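Last updated Mar 17, 2021
7 comments | 31 shares

Speaker notes: the Brotska bench, a PC rebuild cell in a shared workshop

Start with the job. We get old office towers from Chauhan, and we want an arm to put parts back in them. Drive, processor, expansion card, memory. Arm at the back of the bench, case on its side, parts in a printed tray on the left.
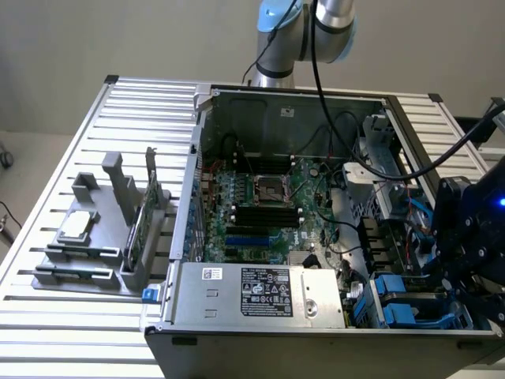 Photo: Brotidier workshop

Say why the tray came first. Every part has its own slot, so the arm always goes to the same spot. It took 31 hours of printing across all the versions. The early ones warped and the card leaned over. Pass the bad one round if there's time.

Table is slotted aluminum. Good for bolting things down, bad for screws, they roll into the grooves.

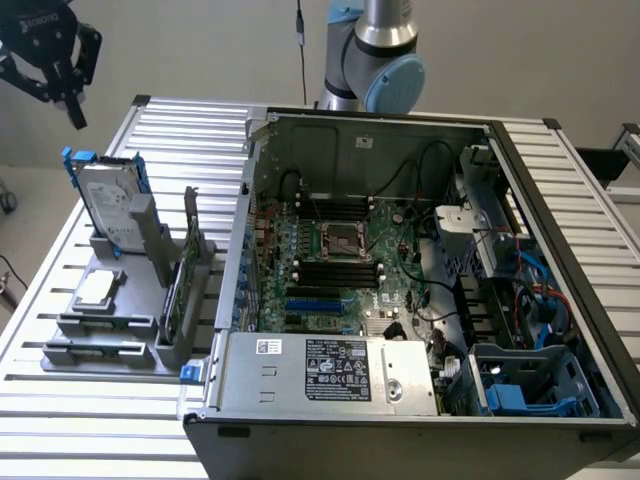
Control software is Zollurix, one script per part. The drive script is the longest at 2817 lines and most of that is error handling. Don't read any of it out. Mention that we run at 300 mm a minute near the case and nobody has asked for faster.

Cables are the main trouble. Anything hanging over the drive cage can catch a carrier on the way in. We tie back what we can by hand before a run. 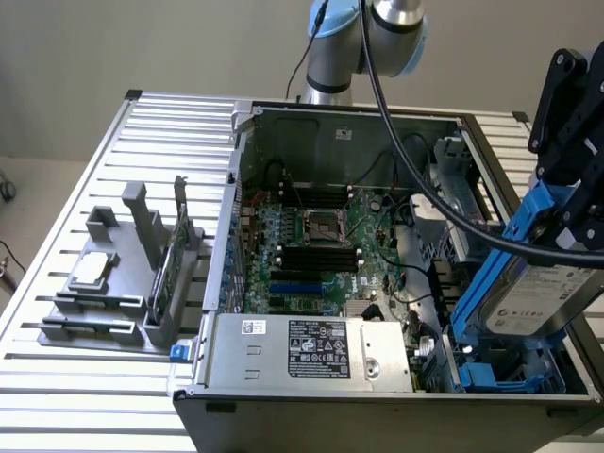 Can it do the whole rebuild without a person there?
Not yet. Someone still sets the case down, ties the cables and stays by the stop button.

Next: closing the processor lever, which we still do by hand. Want that sorted by May. Then memory, which needs more push than I'd like.

Leave the last few minutes for people to come up to the bench.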